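Lomano library trims computer refresh, keeps evening hours

10 May 2020
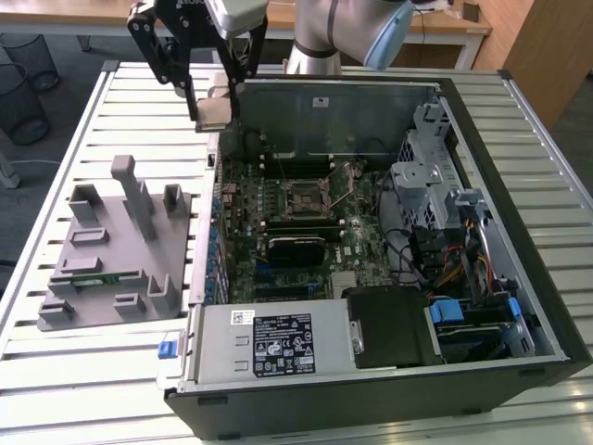 Joelle Nasrallah told the Lomano library board that she would take slower computers over a locked door any evening of the week, and most of those on the video call seemed to agree with her. The board voted in May to put off buying new public computers for another year and to spend the money on keeping the building open until 8 p.m. once it is allowed to reopen.

The decision ends a budget discussion that began over the winter, before the library closed its doors to visitors. At that time the plan was to replace all 28 of the desktop machines in the public reading room and the homework room. Under the new plan the library will replace 4 of them and repair the others with parts bought as needed -- mostly memory, drives and power supplies.

The remaining money goes to staff hours. The library had expected to close at 6 p.m. on weekdays starting this summer. Board members said the cut would have fallen hardest on people who work days and on students who have no internet connection at home.

According to a report given to the board, 244 residents answered a survey on library services this spring. Of those, 124 named evening hours as the service they would least like to lose. Faster computers came in well down the list, behind the children's room, the interlibrary loan van and the restrooms on the ground floor.

The survey was sent by mail and could also be filled out by phone. A few people wrote long answers in the margins. One asked for the return of the newspaper rack near the front entrance, which was moved upstairs when the carpet was replaced. The board took no action on the rack.

Not everyone was in favor of the change. Two members voted no. They argued that repairs on older machines tend to cost more than planned and that the library would be back with the same question next year, with prices no lower. They also pointed out that the state unemployment forms and many job applications are now online only, and that a slow or frozen screen can cost a person an hour of work.

In answer to that, the board added a line to the motion. If repair costs go over the amount set aside, the matter comes back for a new vote before any more is spent. The branch in Skokmont, which has its own small computer room, will follow the same rule.

The Skokmont branch will also keep its Saturday morning schedule. It had been listed for a possible cut in the first draft of the budget, but that page was withdrawn before the vote.

The board did not set a reopening date. Both buildings remain closed to the public, and the book drops at Lomano and Skokmont are open. Returned items are held before they go back on the shelf. No fines are being charged, and cards that were due to expire this spring have been extended.

Curbside pickup is expected to start first. Patrons will be able to place a hold online or by calling the front desk, and will get a call back when the books are ready. Pickup at Lomano will be at the side door on Ramasamy Street -- the parking spaces next to it will be marked for short stops. Skokmont patrons should use the main entrance.

When the reading room does open, fewer computers will be turned on at one time so that people can sit farther apart. Sessions will be limited to one hour, with sign-up by phone. Printing will be handled by staff at the desk. The homework room will stay closed until the schools announce their plans.

The wireless signal at both buildings has been left on and can be reached from the parking lots. No card or password is needed. The board heard that use of the signal has been steady, mostly in the late afternoon, and agreed to leave it running overnight.

In other business, the board approved a new contract with Zitum for cleaning at both locations, accepted a gift of large-print novels, and put off a talk on repainting the Skokmont porch. A request to rename the local history room was sent back for more information.

The next meeting will also be held by video. Residents who wish to speak should call the Lomano front desk by noon on the day of the meeting. Written comments can be left in the book drop in a sealed envelope marked for the board.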